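Search this site
Search
Menu

Teaching by hand: Idrisa Athumani on showing a robot what you mean
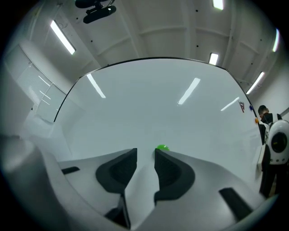
Carnness, 2020-03-01

Idrisa Athumani talks with her hands, and by the time I have found my pen she has already mimed picking up a marble, dropping it and picking it up again. She leads the Zallar project, where people teach a robot by doing the job themselves with a hand-held gripper.

"You squeeze, it closes, and the camera sees what the fingers see," she says. "I love that view! Two black pads and a bit of bright green between them. You can tell at a glance where the grip is."

The team has 675 recordings so far, most of them under 20 seconds long. They began with remote control, and Athumani still uses it for drawers and doors. For small round things she found it slow going. "I'd be steering from a desk and my wrist wanted to do something the controls wouldn't let it. With the gripper I just reach — my hand already knows."

Her colleague Elibariki Obura is fonder of the remote rig. "With remote control the arm can only do what the arm can do," he says. "People with a gripper in their hand get clever. They twist in ways we then have to throw out." Around 200 early recordings went that way, and he seems quite cheerful about it.

Is glossy white a hard background to work against? "The lights bounce all over it," says Athumani. "Good! Kitchens are shiny too."

In July they hope to move on to lids, starting with jam jars. Obura has been saving them.

303 shares | 20 comments

Recent
Plivatico opens its workshop to schools
A morning with the Park delivery carts
Remote control for beginners: what to try first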